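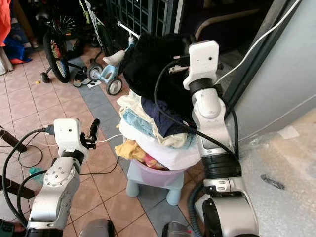
The pile, on its stool, on the porch tiles.

Sat 28 September

Laundry day, which in this house means laundry day for the third day running, and I have decided to write it down so that in January when I'm moaning about how nothing ever dries I can look back and see that I was moaning in September too.

So the state of play this morning was one basin, heaped. The black thing was on top, all bunched up, because it always ends up on top no matter what order I put things in. The navy one was underneath that, sort of folded (I had a go at folding it and then the phone rang), and then something cream sticking out at the side that I'd been hunting for all week! I had turned out two drawers and the bag behind the bedroom door for that, and there it was the whole time.

I do the sorting out by the front gate now. The bedroom is too dark and the kitchen floor has crumbs on it from breakfast until bedtime, and on the porch I get the light and a bit of air and can hear if anybody comes to the gate. The only trouble is the bikes. I have asked and asked for them to go along the wall, and they drift back like cats. I moved the little one yesterday and stubbed my toe on a training wheel anyway.

The blue stool was a good buy, I will say that. It was meant for the bathroom, for small people reaching the sink, and it did that job for maybe a month before I pinched it. My back is so much happier with the basin up off the floor -- I used to sort everything bent double like I was weeding, and then walk around like a question mark until lunch. It's a Mendanell, from the shop that used to be next to the bank, and I paid 10 for it and felt guilty, and now I'd pay double. The basin isn't a matching one. I went in for the matching one and came home with the pinky purple one, which tells you how I shop.

I've gone back to the Jevatik powder, by the way. I tried the Sketance liquid all through the summer because it was on offer and it smelled lovely in the bottle, but the towels came out stiff as boards and I had to put half of everything through again. The Jevatik box says 100 washes. I don't believe a word of it, not with the size of scoop they give you, but I've written the date I opened it inside the lid and we'll see. (Last time I did this I lost the box lid. New year, new me, only it's September.)

My system, for the record, since I keep changing it and forgetting what I changed it to: dark things in one heap, pale things in another, anything bright gets its own turn, and small stuff goes in the net bag. The flaw is that it all has to come out of the one basin first, and the basin is where things hide. A yellow cloth has been around this loop more times than I have. It gets washed with the brights, it gets used once to wipe a bicycle seat, and back in it goes.

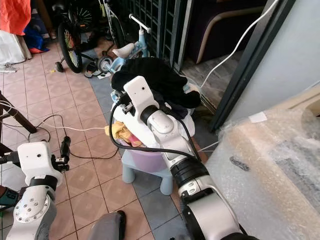
Do the whites first and leave the black till last, or you'll be picking fluff off it until Christmas, was what my sister told me when I rang to complain, and then she told me again in case I hadn't heard. She has a separate basket for every color and labels on the handles. I have one basket and a stool. But she's right about the fluff, I'll give her that, so I pulled the black one off and hung it over the gate while I dug around for the whites underneath.

Found along the way: a hair clip, a bus ticket, a coin, and one pink sock with no partner. I put the sock on the windowsill with the others. There's quite a little club up there now.

Whites went in at ten. Had tea. Read the Thorlacius catalog that came through the gate, which has a folding drying rack on page 124 that I want very badly and have nowhere to put. It goes up the wall and comes down like an ironing board! I measured the wall with my arms and I think it might fit if the big bike went somewhere else, so that's a conversation for tonight.

Darks after lunch. Must buy pegs.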